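Reading time: 9 min

3. Small Ovens and the Evening Meal in Shared Houses

3.1 How people came to the countertop oven

When we began asking tenants in the Van Dusen and Bemuston houses how they cooked, we expected to hear mostly about the big kitchen range, and for the first few visits we did. It took a good deal of tea and a fair amount of sitting around before people began to tell us about the little oven on the counter, and once they had started they were happy to go on (one tenant in Bemuston talked for most of an afternoon, and we were sorry to leave). A typical countertop model, with its wide door handle and single wire rack, is shown in Figure 2.
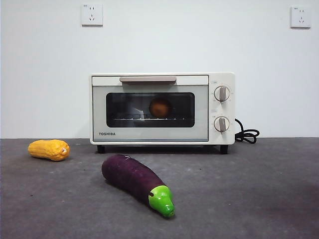

Figure 2. A white countertop toaster oven with one round item on the rack.

Many of the older tenants had grown up in homes where the oven was lit once a week for a crowd. Cooking for one in that same oven felt wasteful to them, and a little lonely too, as several of them put it. The small oven suited a single potato or a slice of pie, and it let them eat when they were hungry without waiting for the range to be free. In the cooking diaries, which gave us 1,979 usable entries, the small oven turns up most often on weeknights and hardly at all on holidays.

Vegetables were a favorite subject. Corn in particular brought out strong feelings, with the Gresik tenants holding firmly to boiling and the Makura tenants just as firmly to roasting, and neither side willing to give an inch.

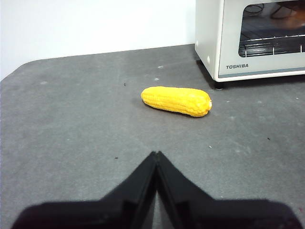

We had not planned to write about these friendly quarrels, but they told us a great deal about who had taught whom to cook. Esther Rotich, who kept the field notes at Makura, wrote in May that a tenant would often name a grandmother or an aunt before naming the dish. We have kept her habit of writing down the teacher's name first, and we found it made the later interviews go more easily.

3.2 Sharing and taking turns

Most houses had one small oven for 12 tenants, and we were curious how they managed. Some had a sheet of paper on the refrigerator door. Others simply called up the stairs.
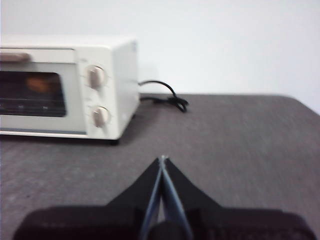
Did sharing one small oven lead to arguments?

Now and then it did, mostly over crumbs and over food left inside, but tenants who cooked at set hours told us they rarely had trouble, and in several houses the wait had turned into a pleasant time to sit and chat.

The houses with a written sheet were not noticeably calmer than the ones without, which surprised us a little. What seemed to matter more was how long people had lived together. Tenants who had shared a kitchen for years knew one another's suppers by heart, and would start their own soup at just the moment a neighbor's toast was coming out.
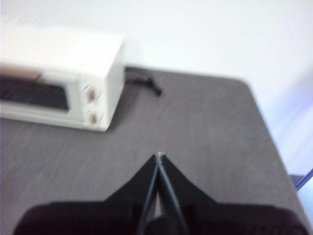 3.3 Limits of the diaries

The diaries were filled in by hand at the end of the day, and tired people forget things. Snacks are surely missing, and so are most breakfasts. We also heard less from tenants who worked nights, and we would like to go back and talk with them properly.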